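3. Materials and Table Layout

3.1 The stringing task

Stringing is one of the oldest table activities in day programs and early classrooms, and most published accounts give it one line: beads, a lace, a tray. In our pilot work at Hiltum, that line turned out to hide most of what we wanted to study. The same person working with the same beads could have a calm session at one table and a frustrating one at the next, and the difference often lay in where the spare pieces were sitting and where the end of the string had gone. This section sets out what was on the table, how it was put there, and how it was put away again.

The task was kept simple. A session used block beads with a hole through the middle, a length of string with a knot at one end, and a short stiff tip at the other. The person picked up a bead, held it steady, pushed the tip through, took hold of the tip on the far side, and pulled the string along until the bead met the knot or the bead before it. Color order was left open. Some participants made patterns and some took whatever was nearest, and both counted as doing the task.
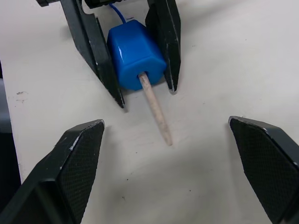
We divided each bead into the same run of steps: reach, pick up, line up, push, change hold, pull. The change of hold is the step that the older literature tends to leave out. For a moment neither hand has a full grip on anything. One hand has to let go of the back of the tip and find the front of it, while the other keeps the bead from turning. A long tip makes this easier, as there is more of it to take hold of on the far side, but it also makes the lining up harder for people who tend to hold it near the back. Bimla Solanki, who ran the Hiltum sessions, had for years wrapped the end of ordinary shoelaces with tape to get a length she liked. We used her preferred length as the starting point when we ordered tips for the study.

The strings themselves caused more trouble than expected. A thin string slides well but creeps toward the table edge and goes over it. A thick string stays where it is laid but catches inside the bead, and participants then pulled at the bead instead of the string. We settled on a thin string and changed the way it was laid out, as described in 3.3.

3.2 Pieces, containers, and what they were for

Materials came from two sources. The beads were from the Pluveo block set, bought new for both sites. The containers were whatever the rooms already had. We did not standardize the containers, and we think this was the right choice for a study about ordinary tables. A matched set of bins would have removed the thing we were looking at. It did mean that the Vuvmont tables looked busier than the Hiltum ones, and a reader comparing the sites should keep that in mind.

Three kinds of container were in regular use. Compartment boxes with clear lids held small mixed pieces, sorted by color or by type depending on who had last closed them. Shallow trays were used for holding finished strings or for giving a participant a small supply at a time. Round tubs with lids held larger amounts and were mostly opened at the start and the end. Bags were also around, usually with the set's own packaging or with pieces that had not yet been given a home. Rosimeire Queiroz asked staff at both sites where a stray bead should go. The answers agreed for tubs and trays and did not agree at all for bags.

Stacking was common. A compartment box often sat on top of a tub, which saves table depth but means the upper item has to be moved before the lower one can be opened. In sessions where this happened partway through the task, the upper box was usually set down in the working area, and it tended to stay there. We recorded this as a layout change even when no one seemed bothered by it.

Clear containers had a cost as well as a benefit. Staff liked being able to see what was inside without lifting a lid. Participants also saw what was inside, and several reached for a closed box while loose beads lay within easy reach in front of them. Moving the box to the back of the table reduced this, though we did not test it as a separate condition.

3.3 Laying out the table

The layout was revised once, on Mar 12, 2024, after the first block of sessions. Before that date, staff set the table as they saw fit. Afterward they followed a short written guide prepared by Elīna Lapiņa, which divided the surface into two bands. The far band was for containers and anything not in use. The near band was for the loose beads and the string. Where a table was made of sections, the join made a handy border between the bands and no marking was needed. On one-piece tables a strip of masking tape did the same job.

Within the near band, the guide asked for few beads and for space between them. Beads set close together were often picked up in pairs or knocked, and a knocked bead draws the hand away from the string. The knotted end of the string went to one side, away from the beads, with some slack in the string so that a pull on the tip would not drag the knot straight across the surface. Left or right was decided by the participant's usual hand, as noted on the intake sheet.

The far band was harder to keep to. Staff worked from it, took things out of it, and put them back in a different order. We asked only that it stay behind the line. Jurgita Tamošiūnaitė checked the tables at the start of each session and left the far band alone unless something had crossed over.

Sessions lasted 15 minutes. There were 17 participants, nine of them at Vuvmont, and the full record comes to 503 bead attempts that could be coded from start to finish. Attempts where a bead was picked up and put straight back down were left out of that number and are treated separately in Section 5.

Figure 1. Table with small colored cubes on the near section (green, purple, red, and blue) and a thin blue string with a small knotted end toward the left edge. Along the back of the far section, starting from the left: a round red container with a clear compartment box on top, a light blue tray, and a clear plastic bag with small printed items inside.
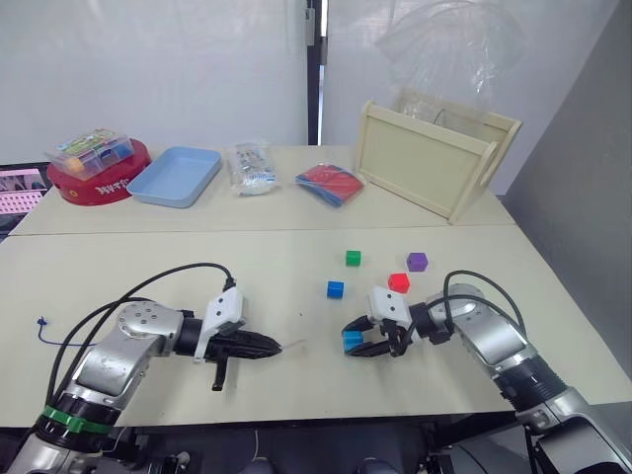
3.4 Putting away

Clearing up was part of the session and was coded in the same way as the stringing. Finished strings were either kept whole on a tray or taken apart, according to the participant's wish. Taking apart is quick if the beads are tipped off the end over a container and slow if they are pulled off singly. Most participants did it singly. Hala Mansour, who coded the Hiltum recordings, noted that several seemed to enjoy this more than the stringing, and we changed the session plan in April to leave more time for it.

Strings were wound loosely around the hand and laid flat in a tray. Storing them in a compartment box was tried and given up, as the knot wedged under the divider and the lid would not close. Spare tips were kept with the strings and were checked at the end of each session for splits or rough ends. Any tip that caught on a fingertip was thrown out.

Beads went back to the container they had come from, where this was known. Stray beads were put in the nearest open container, whatever staff had told us earlier about the proper place for them. By the end of the study the sorted boxes at both sites had become partly mixed. We left them that way until the last session was done, and re-sorted everything before the sets were returned to the rooms.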